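Community > Player Council > Meeting Minutes

26 June 2019
By the council note-taker

Minutes – Dreltow Player Council, summer call

I took notes again, so blame me if your point came out shorter than you made it! We had 25 on the voice channel at the start and a couple more dropped in once the Sangkhawat server came back up.

April minutes
Approved with one fix. I'd written that cross-save was "coming," and the Nuvatton rep asked me to change that to "being looked at." Changed.

Account merge
Most of the first hour went here. Nuvatton wants everyone on a single login before season 2, so your old Bostesthorpe account and your mobile guest account get folded together. The rep walked us through it and I thought it sounded pretty painless, until someone asked what happens to duplicate skins (they become shards) and someone else asked about friend lists (they're capped at 128, and anything over that gets dropped oldest first). That did not go over well. We asked for a screen where you pick who stays, and the rep will take it back to the team. Guest accounts with no email attached can't be merged at all, so please go add one.

Bug list
There are 443 open reports on the board, and plenty of them are the same chat freeze on older phones. I offered to group the duplicates before the next call – yes, I know what I signed up for. The rep confirmed the freeze is fixed in the test build. The stuck daily quest isn't, and we don't have a date for it.

Ranked hours
Long back and forth. The Sangkhawat players want ranked open all day, and the Bostesthorpe crowd worries about empty queues at night. I'm with the second group, but I was outvoted. We'll ask for a two-week trial of all-day ranked on Sangkhawat only.
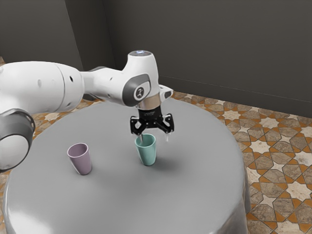
Council note-taker
Secretary, Dreltow Player Council

Fan art contest
Entries close when the new season opens. Phone sketches are fine, and so is anything you made in another program. We agreed that council members can enter but can't vote in their own category (I'd already started mine, so phew).

Any other business
Someone asked for the old menu music back as an option and we all got a bit sentimental. Added to the wish list.

To do
Me: group the duplicate bug reports, post these notes
Nuvatton rep: friend list screen, quest fix date
Sangkhawat reps: write up the ranked trial request

Next call is the same channel, same time, once the season patch is out.

14 comments | 6 shares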